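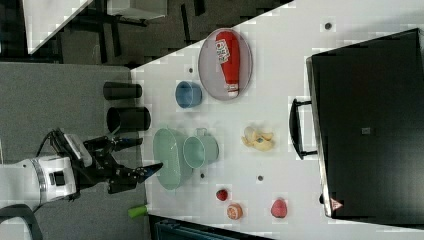
What is the Ruvari field recorder for?
It is a small sound recorder made for people who watch the sky or sit in old houses at night and want to have every noise on file with the correct time.

I bought mine in May, after my old dictaphone stopped in the middle of a watch on the hill over Stasgate. For readers who do not know Stasgate, it is the valley where people report a low humming sound and, less often, an orange light above the reservoir. I have gone there for a long time and I have heard the humming on two nights. I have never seen the light. I say this so you understand that I am not easy to convince, and also that I am not a laughing sceptic.

The recorder comes in a box with a foam windshield, a short cable and a manual. The manual is translated, I think in a hurry, and the page about the time stamp is wrong: it says to hold the left button, but you must hold the right one. I lost one evening with this.

After that the work with it was simple. You press once and it records, you press again and it puts a mark in the file. The marks are the best part. When I hear something strange at three in the morning with cold hands, I do not want to look into a menu. At home I open the file and go directly from mark to mark. On my longest night I made 33 of them, and most were sheep.

The sound is clean for speech and for noises close to you. For very low sounds it is weaker. I compared it with the older Tseng recorder of a friend from our group, both lying on the same wall, and the Tseng had more of the deep tones, but also more hiss. If your interest is only the humming, I would look for something like the Tseng. If you sit in a cellar and wait for steps or knocking, the Ruvari is more comfortable and the result is easier to listen to.

One thing I do not like is the so-called spirit mode. It raises the volume of all quiet parts automatically. The effect is that your own jacket sounds like a person whispering, and I believe many of the voices that people put on the internet are made in this way. I recommend to switch it off on the first day. The setting stays off also when you change the batteries – this I have tested.

The memory holds 800 files. I did not come near to this number, but I do delete the empty nights.

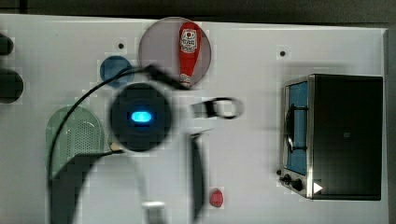

How long do the batteries last on a cold night?
Mine lasted from dusk until a little before sunrise, with one set of new alkaline batteries and the display light turned off. With rechargeable ones I had to change them once, at the worst moment.

The case is plastic and feels a bit cheap, but it fell from the wall at Stasgate onto stones and has only a scratch at the corner. The clip on the back is too stiff for a thick coat. I use a piece of string.

There is also a computer program, named Rurnura, which shows the sound as a coloured picture over time. You can do without it, but it helped me with the humming of my second night. In the picture one sees a straight line that starts and stops very exactly, and to me this looks more like a pump than like anything from another world. The first night has no such line, and for that one I still have no explanation. The program is slow with long files and it closed itself two times without saving, so make a copy before you work.

Would I buy the recorder again? Yes, for indoor watches and for keeping an honest log with times. For the hill I will probably borrow the Tseng and carry both.

Review written 01/10/2021. I paid for the recorder myself.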